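Stallholding and Table Dressing – Week 4 handout: cloth, trays, backdrop
Reading time: 5 min

Read before the practical. Bring your own cloth if you have one, otherwise share. 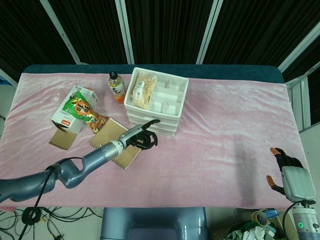
Kathleen Noonan wrote after last week's session to ask whether velvet is worth the bother at all, given that it marks, slides about and shows every crumb, and whether plain cotton wouldn't do just as well for a sweets and nuts table. Fair question. Most of today is an answer to it.

1. Why cloth first

Everything sits on it so it goes on first and you only get one go. Once the trays are down nobody wants to lift them again. Plain cotton – cheap, washes, lies flat, looks like a bedsheet under hall lights. Crushed velvet – catches the light, hides its own creases up to a point, warm looking. Pink with white plastic on top is a good strong contrast. Pink with cream or beige, less so, the goods need a white tray or a label to lift them.

Kathleen is right about crumbs. Bag everything that sheds. Anything crumbly stays in a clear bag, label facing up, and goes in the tray, never straight on the cloth.

2. Folds

Crushed velvet has ripple in it already. That is the finish and you leave it alone. Folds from storage are different: long straight lines, usually running across the table. Ways to deal with them:

– roll the cloth on a tube, don't fold it
– hang it overnight
– steam from the back, never press from the front
– if you have no time, smooth outward from the middle with the flat of the hand, and put the tallest thing over the worst line

Don't pull from the corners. It drags the pile and you get a shiny patch.

Does it have to reach the floor? Depends on the table. With a padded edge it can look perfectly decent to let a band of the edge show along the far side, so long as it is even. Teal edge against pink – fine. Scuffed chipboard edge, cover it. On the customer side we still want a proper drop if there are boxes underneath.

3. Compartment trays

The white stacking sort with square cells. Good for: small bagged goods, wrapped sweets, samples, buttons, beads. Bad for: anything round and loose, anything taller than the wall of the cell.

Stacking. A stack gives height in the middle of the table without a stand, and the spare trays are there when you need to refill. Points to watch –

Only the top tray is on show. Lower ones are storage, so put the heavier stock at the bottom.

Line up the corners. A stack that is even slightly twisted looks wrong from across the hall, and it is harder to lift. Check from two sides.

Stand it in the far half if you are working from the near side and want elbow room in front. Move it nearer if customers are reaching over.

Fill from one side of the top tray and keep going. Half filled and tidy beats a scatter.

Velvet under plastic slips. Put a square of rubber mesh under the bottom tray, cut smaller than the tray so it doesnt show.

4. Drinks

Drinks go beside the trays, on the cloth, never on top. Plastic bottles only for this course, caps tight. A clear bottle with an orange or amber drink in it is useful for colour next to white and it is worth trying one on its own before you line up a whole row. Upright, label turned to the customer. Look at the height against the stack: if bottle and stack come out level the eye goes nowhere, so add or take away a tray.

If one tips on velvet: lift the cloth, blot from beneath, don't rub. Sugar dries stiff.

5. Behind the table

Black pleated panels are the safe choice. They kill the clutter and make any pale tray jump forward. Pleats should hang straight and be spread evenly between poles. White or grey poles will show against black and you have to live with that or sleeve them. Where the curtain stops and a pale wall panel starts, keep your stock away from the join, it pulls attention to the side.

Signs: small ones at the end of the table are easily lost. Decide if a sign is needed. If it is, it should be readable from the aisle.

6. Costing exercise (in pairs)

Doherty stall, one day, Tandville hall. Stock is 300 small bags. Cloth hire from Omholm 40 pounds, trays and curtain from Prundier 100 pounds.

a) work out the dressing cost per bag
b) now suppose 100 bags come home unsold. Do it again on what was sold
c) would you still hire the velvet? Write two or three lines, reasons not just yes or no

Leave stock cost out, we do that in week 5.

7. For the practical

Set your table from bare. Order is cloth, mesh, trays, goods, drinks, sign. Then walk to the far end of the room and look back. Change one thing only. Write down what you changed and wether it helped.

Packing down: goods out first, then trays, wipe the trays before they are stacked, cloth last and rolled. Labelled bags go back in the dry box, lid on.

Next intake starts in September, forms from the office.

Related handouts
Week 2: Choosing a table for the space
Week 3: Labels people can read
Week 5: Stock cost and pricing small bags
Lighting a dark backdrop

Contact the course office | © Stallholding and Table Dressing, evening course | Back to top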